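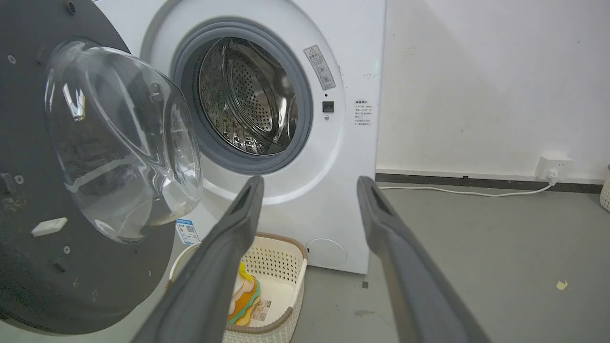
A front loader with its door open.

How to Draft a Fantasy Battle Scene Without Losing Your Reader

February 2019

I love writing battles. I love the mud and the shouting and the moment when the plan falls apart! But my first one, the siege of Flerkow, ran to 2,626 words and my critique group couldn't tell me who had won. I've rewritten it more times than I want to admit, and this is the method that came out of all that rewriting. It works for sieges, ambushes, dragon attacks, tavern brawls that get out of hand, whatever you've got.

Step 1: Draw the ground

Grab a sheet of paper and draw the place from above. It can be ugly. Mine has a wobbly river, a gate, and a lump labeled "hill??" You need to know where the sun is, which way the ground slopes, and how far your hero has to run. For Flerkow I put the gate on the east side, and suddenly I had a dawn attack with the light in everybody's eyes. I'd never have thought of that while typing.

Step 2: Give your hero one small job

"Win the battle" is too big. My hero, Odero, has to carry a lit lantern to the top of the signal tower. He can succeed while the battle is lost, or the other way around, and the reader always knows what to hope for. Write the job on a sticky note and put it where you can see it.

Step 3: Write the skeleton in 300 words

Set yourself a hard limit of 300 words and write the whole fight, start to finish, in plain sentences. Odero leaves the wall. The stairs are blocked. He goes through the stables. No weather, no similes, no sword names. If it's boring at this length, fix it now, while it's cheap to fix! Cut a turn or swap two of them around.

Step 4: Break the plan twice

Look through your skeleton for the places where things go the way your hero expected. Pick two and ruin them. The first one should cost time and the second should cost something that hurts. In my draft the stairs cost Odero time, and then he has to leave Captain Grabowska behind at the stable door (I was so sad about this, and it's the best page in the book).

Step 5: Now add the noise

This is the fun part. Go back through and give every paragraph one sense other than sight. Smoke in the throat, a numb hand, a horse screaming somewhere off to the left. One is plenty. I used to pile on four or five and the action would just stop dead while everyone smelled things.

Step 6: Check your sentence lengths

Read it out loud, standing up if you can. Short sentences feel fast, but a whole page of them sounds like hiccups. Let a long one run when Odero runs, then stop it hard when he hits the door.

Step 7: Stay for the quiet

Don't cut to the victory feast. Give the reader a half page of afterward: somebody looking for a boot, somebody drinking water. My quiet section at Flerkow is 774 words, longer than the usual advice allows, and I'm keeping all of it.

If you try this with a battle of your own, start with the map tonight, even if you only have ten minutes. I'm off to do the bridge at Wirent next, which has 32 archers on it and no plan whatsoever, and I can't wait!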